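Chapter 4
Two Hands Are Harder Than One

I teach the Wednesday robotics club at Resberg, and every January somebody asks me the same thing: if one gripper can pick up a block, why do we need a whole chapter on using two? I love this question! I usually hand over a pair of grippers and let them find out.

By now you've finished the block exercises in Chapter 3, so you know how to open, close and line up a single gripper. Blocks are kind to beginners. They have flat sides, they're stiff, and they stay put. In this chapter we move on to things that squash, tip over and have no obvious place to hold, and we work them from both sides at once. You'll be holding the grippers yourself the whole time (the motors come back in Chapter 6, I promise).

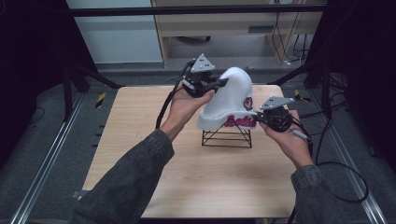

Figure 4.1 One gripper on each side of a white object on a wire stand.

My student Afshin Nazari spent most of a term on this kind of contact for his Parsa project, and his notebook has 2341 tries in it. What he learned early on is that the two hands have to agree. Push harder from the left and the whole thing slides right. Ease off with both and you drop it. Your own hands sort this out without asking you – a robot has to be shown, over and over, and it will copy your bad habits along with your good ones.

So before you record anything, practice. Go slowly. Bring both jaws in at the same height, wait until you feel them touch, and only then lift.
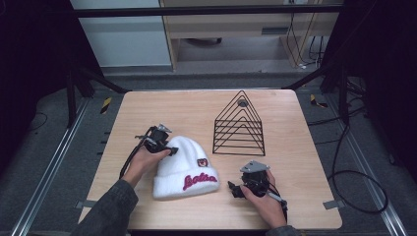
Knitted things are a different story, and I'll admit they're my favorite. A hat folds wherever it likes, so you can't plan one perfect grip and repeat it 1000 times. You have to look first, pick a spot, and be ready to change your mind halfway there. We'll start with that in Section 4.1, and Exercise 12 at the end of the chapter asks you to try it with a partner calling out the moves.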